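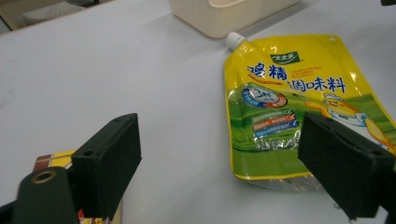 March
By the Ngcobo Pantry Study, Sandetby
Print this article | E-mail this article

4. Results

4.1 What people keep

The 339 households in Sandetby returned 544 usable kitchen diaries, along with several that had been used as coasters. Most respondents described their dry goods as "under control." The diaries suggest a looser arrangement. Seasonings, soup bases and dried vegetables were bought to replace packages that were still in the cupboard, usually behind the rice.

We logged 969 repeat purchases over the study period. Flat packages did worst. A pouch laid on its side slips under its neighbors and drops out of the owner's memory in some 3 weeks, well before it drops out of date. Jars fared better, although one household in Zevthorpe, enrolled by mistake and kept for its excellent handwriting, owned four open jars of the same mustard.

Clear bags were expected to help. Respondents said they liked being able to see what they had, and then stored the bags in a closed drawer. The effect on repeat buying was too small to report with a straight face.
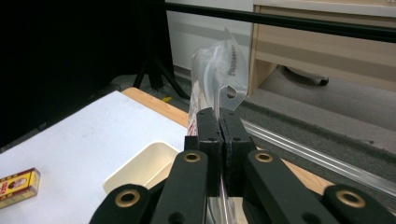 4.2 Sorting by meal or by shape

Households on the Driveck plan were asked to group food by the meal it belonged to. The rest carried on as before, which mostly meant grouping by whatever fit. Meal grouping cut repeat purchases at first, then broke down over foods with more than one use. Seaweed was a steady source of trouble: soup in one diary, a snack in the next, and in a third the subject of a note taped to the cupboard door.

Trays held up better than shelves under both plans. People would pull out a tray and look through it, while a shelf got a glance and a hopeful reach.

Figure 1. Dried seaweed in a labeled transparent bag, a small snack package and a shallow white tray with a low divider.

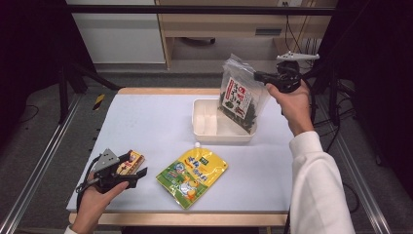 The gain faded once a tray was full. Respondents then began a second tray for overflow, and the overflow tray soon held the items they went out and bought again. We had planned to treat overflow as a minor category – it is now the longest table in the appendix. Diaries kept by two adults also disagreed on which tray was which, and we have coded these entries as missing.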